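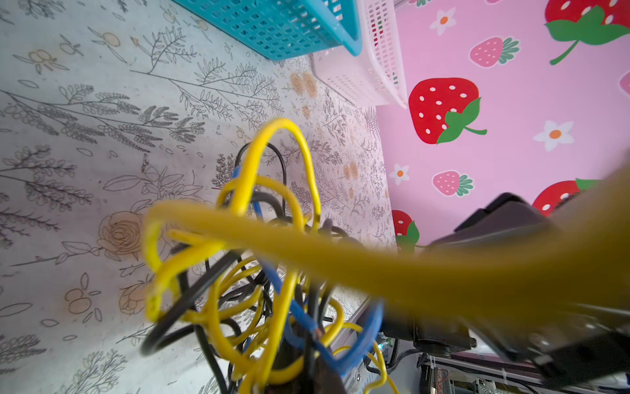 About Dameo

Dameo runs esports tournaments in Dornport, a city previously known for fog. We started in January with 10 teams, one borrowed projector and a prize pool that fit in an envelope. Our last Cellby Open drew 1140 entrants and filled almost 400 seats at the Caldeira hall – the bleachers are as hard as you've heard.

We still write our own rulebook. It is long, and players read it mainly after losing.

Want to enter a team or run a bracket? Sign-ups are on the Events page.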